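Helpers wanted for sorting and pairing socks, Hivuvberg

Stolidum is looking for 11 people who like quiet work with their hands. We receive single and mixed socks from laundries in the Hivuvberg area, and we want to pair them, fold them and pack them for further use. At the moment we have 2,871 socks waiting on the shelves.

What you will do
Lay each sock flat on the table and smooth the cuff.
Look for its partner - same length, same knit, same color.
Fold the pair once and put it in the correct box.
Put socks with holes aside for the mending group.

Who can apply
Everybody over 18 years is welcome. Experience is not necessary, but you should have good eyes for small differences. Black ribbed socks are the most frequent kind, and they need patience.
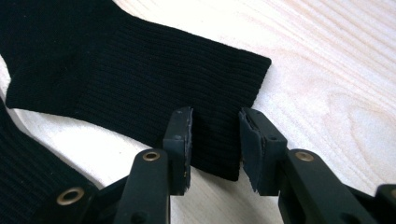
Time and payment
The work begins in April, in shifts of four hours. You receive 30 dollars for each shift and a warm lunch. Please tell us which mornings you prefer.

How to apply
Write a short letter to the Stolidum office, room 554, until March 16, 2025. We answer to every letter - also if the places are already full.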